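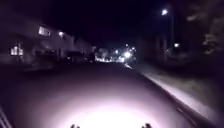

Wohnstraße in Irkent bei Nacht, am linken Fahrbahnrand parkende Fahrzeuge.

Irkent erneuert Beleuchtung in Wohnstraßen

Irkent, 26. Oktober 2018 – Die Gemeinde Irkent tauscht in ihren Wohngebieten 653 Straßenleuchten aus. Den Auftrag hat der Gemeinderat in seiner jüngsten Sitzung an die Firma Flunar vergeben. Die Arbeiten beginnen in den kommenden Wochen und sollen im April abgeschlossen sein.

Betroffen sind 42 Straßen, überwiegend Anliegerstraßen mit Wohnbebauung. Viele der vorhandenen Leuchten sind seit Jahrzehnten in Betrieb, Ersatzteile werden für einen Teil der Modelle nicht mehr hergestellt. Die neuen Leuchten werden auf die bestehenden Masten gesetzt, soweit deren Standsicherheit nachgewiesen ist. Wo Masten ersetzt werden müssen, sind Grabungen im Gehweg erforderlich.

„Aus den Wohnstraßen erreichen uns vor allem im Herbst Beschwerden über dunkle Abschnitte zwischen den Laternen“, sagt Rosalie Trummer, Leiterin des Tiefbauamts. „Gleichzeitig möchten die Anwohner kein Licht im Schlafzimmer. Die neuen Leuchten strahlen deshalb gezielt auf Fahrbahn und Gehweg.“

Zwischen 23 und 5 Uhr wird die Helligkeit abgesenkt. An Einmündungen und Querungsstellen bleibt sie die ganze Nacht unverändert.

Während der Montage gilt in den jeweiligen Abschnitten ein Halteverbot, meist für einen Arbeitstag. Die Schilder werden vorab aufgestellt. „Wir brauchen mit dem Hubsteiger Platz am Fahrbahnrand, die Durchfahrt bleibt in der Regel frei“, erklärt Remigiusz Stępień, Bauleiter bei Flunar. Einzelne Straßen können bis zu 2 Nächte ohne Beleuchtung sein, wenn Kabel erneuert werden. Die Anwohner werden darüber per Handzettel informiert.

Der Zeitplan für die einzelnen Straßen liegt im Rathaus aus. Defekte Leuchten können weiterhin beim Tiefbauamt gemeldet werden, auch während der Bauzeit.

Pressekontakt:
Gemeinde Irkent, Tiefbauamt
Rosalie Trummer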